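The woman who wishes you well

Silvana Lacerda has probably congratulated you. If you graduated, retired, got engaged or had your gallbladder out in the last 13 years, and somebody who loved you went to the drugstore about it, there is a decent chance the words inside the card were hers. She was paid once for them, has never met you, and hopes you are feeling better.

"I've had 512 verses printed," she tells me, pouring coffee in the kitchen of her apartment in Follmont. "My mother has kept maybe nine. She says the others don't sound like me."

Lacerda writes for Sovetti, a card publisher whose racks you have walked past without noticing, and she did two years before that at Dmytriv, which made calendars, gift tags and a line of sympathy cards with so much embossing that the mail carriers complained. She began in the calendar department. Her first published work was the word "Relax," under a hammock, for August.

"They changed it to 'Unwind,'" she says. "So you learn early."

The rules of the trade are stricter than I had expected. Sovetti's writers work from a house guide that runs to 80 pages and has opinions about everything. Grandmothers may be "spry" only in humor. No card for a man may mention his feelings before the second line. "Passing" is allowed and "passed" is allowed, but "dead" has appeared once, on a card for the loss of a houseplant, and there were letters.

"People think it's about rhyme," Lacerda says. "Rhyme is the easy part. You can rhyme in your sleep, and I have, and it's awful, you wake up with 'nephew' and nothing to go with it. The hard part is leaving enough room. A card has to be specific enough that you pick it up and vague enough that you don't put it back."

She gives me the example of "always." An early birthday verse of hers thanked a sister for always being there. It sold badly, and she spent a winter wondering why, until her own sister pointed out that hardly any sister is. Lacerda took out "always" and it sold nicely for six years.

I ask whether she finds it odd to be sincere for a living. She thinks about this longer than I would like, and gets up to look for cookies.

"I'm not sincere when I write it," she says from inside a cupboard. "I'm sitting here in socks. You're the sincere one. You signed it."

Birthdays are the bulk of the business, and Lacerda is tired of them. The word "happy" wears her out in particular. She has tried opening with other adjectives. A "Splendid Birthday" card came out one March and was gone by the time the weather warmed up. She tried putting the greeting last, in the middle, and on the back. She has come to regard "and happy" as the hinge of the entire industry: healthy and happy, merry and happy, older and happy anyway.

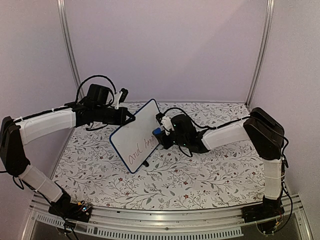
Dark marker on a small whiteboard, held at a tilt: "and hap".

Her own drafts live in a stack of spiral notebooks, and she lets me leaf through one on the condition that I don't read aloud. Most pages are crossings-out. One says only "Sorry about your knee," underlined twice. I tell her I would buy that card. She says everyone tells her that, and that Sovetti tested it, and that what people bought was the one with the duck.

What does she do about cards for her own friends? She looks caught. For years she bought blank ones and wrote nothing beyond her name, which her friends took for coldness. Then an old roommate in Serura lost her father, and Lacerda sat down to do it properly. She filled both sides of a sheet of paper, threw it out, and drove to a drugstore.

"I stood there forty minutes," she says. "I hated every one of them. I knew who'd written half. And I bought one anyway, a plain one, and under the verse I put, 'He made very good soup.' She's still got it on her fridge."

Was the verse one of hers?

"No," she says, and slides the plate of cookies toward me. "It was Dmytriv's. Embossed. I had to pay extra postage."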